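Review: Lornuno paired hand grippers, after 2,000 table-setting examples

By Viola Mazza

We bought two Lornuno hand grippers in January to collect examples for a policy that sets and clears a small dining table. The policy will eventually run on a two-arm station with the same fingers, so what we needed was a tool a person could hold, one in each hand, that would record clean motion and force the operator to work with the same limits the arms have. This review covers the hardware, the recording software that ships with it, and how the data held up in training. We paid full price and Lornuno did not see this before it went up.

What you get

The kit is a left and a right gripper, two cables, a calibration board and a license for the recorder. Each gripper has a trigger, a pair of flat finger pads and a camera that looks down over the fingers. There is no battery. Power and data run over the cable, and you will notice the cable for the first day or so. After that most people learn to let it hang along the forearm and stop fighting it.

Setup took an afternoon, most of it spent on the calibration board. The instructions skip the step where you have to restart the recorder after the second gripper is registered. Rogelio Tan found that one by accident and wrote it on the wall.

The task we used it for

Our task is plain. A plate sits on a placemat, cutlery is in a wire rack, and the operator places each piece next to the plate. Then the layout is changed and it is done again. We kept the room the same for the first 100 examples and started moving the rack, the mat and the starting poses after that.

Thin cutlery on cloth or a mat is a hard test for any parallel gripper, and it is where the Lornuno does its best work. The pads close evenly and hold a knife by the handle without it swinging. Putting a knife down flat is harder. You have to tip the wrist further than feels natural, and new operators tend to drop the last bit of the distance. Those drops go into the data if you let them, so check the first batch from each new person.
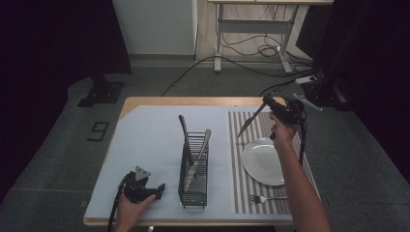 Comfort and weight

One gripper is fine for a long session. Two are tiring. Benjie Macaraeg did most of our two-handed recording and settled on sessions of 80 examples with a proper break in between. Past that his grasps got sloppy and he began resting the idle hand in odd places, and the policy picked up on it. We had a version that parked its left arm on the table edge before every reach. Retraining without the late-session examples got rid of it.

The trigger has a long pull and a soft stop. I would have liked a firmer one. Princess Pascual has small hands and could not close the right gripper fully without shifting her hold, and Lornuno does not sell a shorter trigger. She printed a spacer that works well enough.

Fingers and linkage

The fingers run on a four-arm linkage with a brass-colored bushing at each joint you can see from the top. After 2,000 examples there is a little side play on the left unit and none I can feel on the right. It has not affected grasp width readings. The pads are screwed on, and swapping them is quick, but the screws are small and we lost one in the carpet.

Curved pieces are where you find out how good the alignment is. If the pads are even slightly out of parallel, a rounded shape will turn as they close. Ours came well matched from the factory. The camera also sits high enough that you can see the tip of a tall object above the pads, which helps a lot when you review footage.

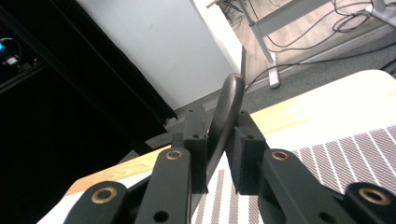

View from the gripper camera, pads closed on a dark curved piece over the striped mat.

The camera itself is average. Bright light on a pale table washes out, and fine detail on the mat goes with it. The exposure lock in the recorder helps, but it resets every time you unplug. We now set it at the start of each session along with the clock sync.

Recorder software

It does the job. Each example is saved as one folder with video, pose track and gripper width. You can mark a take as bad with a double pull of the trigger, and this saved us hours of sorting. Search is poor. There is no way to filter by operator, so Unathi Venter wrote a script that puts the name in the folder title.

The pose track loses its place when the gripper camera looks at a blank wall for more than a second or two. We lost around 2 percent of takes that way. The recorder flags them in yellow and they are easy to throw out.

Compared with the Igwe

We borrowed an Igwe unit from the Endwood lab for a short comparison. The Igwe is lighter and its trigger is better. Its pads are softer, though, and thin knives sank into them and came out at an angle. For cups or boxes I would probably pick the Igwe. For cutlery I would stay with the Lornuno.

Should you buy it

If you are collecting two-handed tabletop data with small, flat objects, yes. Order spare pad screws with it. If your operators have small hands, try the trigger in person before you commit. Support answered both of our emails within a day, and a firmware update that keeps the exposure lock is supposed to be on the way. We are moving on to the clearing half of the task next, using the same pair.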